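How do you set up a burger bar so the cheese doesn't turn into one big brick?

849 views · 3 comments · Share

Posted by mudroom_mel

Hi all! I'm doing burgers for my nephew's swim team in March, 20 kids plus whatever parents hang around, and I want the toppings laid out so people can build their own. My kitchen is tiny so it's going to be one table and that's it. Last time I did this I put everything on plates and it was a disaster – the lettuce went limp, the buns dried out on top, and the cheese slices stuck together so badly that kids were ripping off corners and leaving the rest. I'm talking about regular square yellow slices, already unwrapped.

So how do you lay it out? Do I need bowls, boxes, something with lids? And do you put the cheese flat or what? I don't have a lot of money to throw at this but I could buy a few containers if they'd get used again.

12 shares

Guoqing Xu

I do this a lot (three kids, big yard, a grill I'm way too fond of) and I gave up on plates years ago. Get yourself some clear plastic boxes, the kind with straight sides. Mine are the Pliver ones and I think I've had them since before my youngest was born. Clear matters more than you'd think! People see what's in there from across the table and they don't stand around poking at things.

Then put one tray in the middle and the boxes around it. The tray is where you build. I line mine with a sheet of plain white paper so when it gets greasy I just pull the paper off and put down a fresh one.

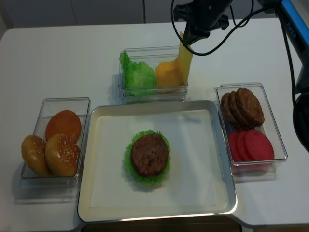 For the cheese, don't lay the slices flat in a pile. Prop the stack up at an angle against the side of the box so the top edges fan out a little, and then you can grab one slice by its edge and pull it straight up. Keep it in the fridge until the patties are almost done. Warm cheese is going to stick no matter how you stack it. If yours comes in a really tight block, separate the slices once in the morning and restack them – takes a few minutes and it saves so much grief later.

Lettuce can share a box with the cheese, one on each side, as long as you dry it really well first. I mean really well. I use frilly green leaf because it holds itself up and you can pull a leaf out without dragging the whole bunch along. Wet lettuce next to cheese gets you slimy cheese and then you're back where you started.

Buns get their own box, with the lid on until people are lining up. For 20 kids I'd only put out a few at a time and keep the rest in the bag. Same with the cheese, now that I think of it. Refill small and often.

Oh, and patties go in a plastic box too! I stand them on edge in a row, with the tomato slices in the other half of the box.

31 people found this helpful

bigporchdave

parchment squares between the slices. done

2 people found this helpful

Tansy R.

Seconding the boxes, but put the sauces on a separate little table if you can squeeze one in, even a stool. We had about 300 people through at our Skoladside block party and the line only ever got stuck at the ketchup. Also do two sets of tongs for the lettuce, one always ends up on the ground. Not sure on the parchment thing, my kids ate it.

4 people found this helpful

mudroom_mel

Thank you!! I never would have thought of standing the cheese up. I'm going to try it on my own family first. Tansy, a stool I can do.

Share · Report · 563 people follow this topic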